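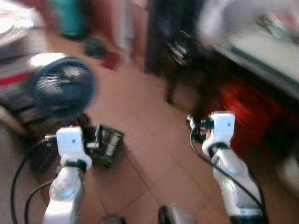
**Figure 4.** A green circuit board on a tiled floor, with small white connector headers on its surface.

### 5. Where loose boards end up

Much of the advice on storing electronics at home assumes that a board has a place and stays in it. The Candulico guidelines, which most later work cites, go further and treat the labeled drawer as the normal case. We doubt this. In the Zitomthorpe households, bare boards turned up on shelves, on window sills, in shoe boxes and, as in Figure 4, on the floor. The guidelines have no category for the floor at all.

It is tempting to call every such board misplaced. The Onyeka survey did so, and its 3,000 entries are sorted into "stored" and "lost" with nothing in between. We find the split hard to defend. A board lying on tile may have been set down for a minute or left for a month, and a single picture can't tell the two apart. Coders who were asked to choose anyway mostly chose "lost," and their agreement on floor items was poor. We take that as a fault of the scheme, though a larger group of coders might have done better.

The claim that people tidy boards by size also deserves less trust than it gets. It rests on 8 households, all with a separate workroom. Where the same room served for repairs and for everything else, we saw little sign of sorting by size. Boards with headers or other raised parts were often kept apart from flat ones, but we can't say why. The owners gave different reasons when asked, and two gave none.

For these reasons we dropped the stored/lost split and recorded only the surface on which each item lay – floor, shelf, table, box or drawer. This loses something. It says nothing about intent, and readers who want to know whether a room was "in order" will not find the answer in our tables. We are not convinced the earlier tables held it either. The Zorko checklist, revised in April, keeps the old split and adds a third box marked "other," into which most floor items would presumably fall.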